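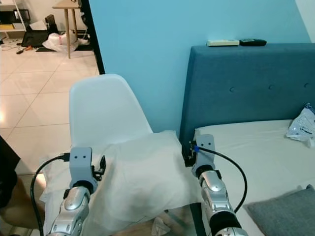 Tiempo de lectura: 2 min

Hilo sobre el susto de ayer con el robot, que varios me habéis preguntado y así lo cuento una sola vez 🧵

Estábamos con la tarea de recoger tela en el dormitorio. Llevábamos 13 intentos bastante decentes (¡yo ya cantando victoria!) y en el siguiente el brazo derecho se quedó clavado a medio camino. Ni error, ni pitido, ni nada.

Le doy a la parada de emergencia y... tarda. Unos 2 segundos, que dichos así no son nada, pero con Apolline al lado se me hicieron larguísimos. Ella está perfectamente, eh.

Primera sospecha: el cable de la pinza, que al girar la muñeca hace un arco muy abierto y puede engancharse. Lo miramos entero y estaba bien.

Luego Baptiste abrió el registro y ahí salió: 98 mensajes de parada en cola, esperando detrás de los datos de la cámara. O sea, la seta iba por el mismo canal que todo lo demás. Madre mía.

Eso lo configuré yo en enero, con prisas, y se quedó así. Culpa mía enterita.

De momento: parada por línea aparte, velocidad al mínimo y nadie al alcance de los brazos mientras se mueven. Hoy solo hemos probado paradas, 9 seguidas, todas inmediatas.

Me falta saber por qué se clavó el brazo. Gilles apuesta por la muñeca, yo por el driver. Mañana la desmontamos y os cuento.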